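Subject: Re: [storage] Mixed fruit in one tray

Gillespie Strachan wrote:
> Can apples stay with oranges on a tray? Mine are out
> in the spare room, 60 degrees at night. The Prita chart
> says to separate them.

The chart is right for long storage. Apples give off ethylene; citrus tolerates it for a few days, greens do not.
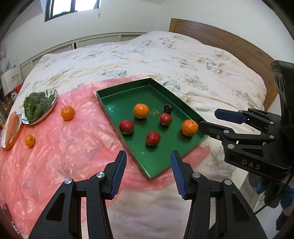

Keep bok choy on its own plate, away from apples and plums, and move it to the refrigerator by evening. Carrots turn bitter near apples, so chill those too. A low-walled tray is fine for the fruit. Leave gaps between pieces and check the plums first.

Imrie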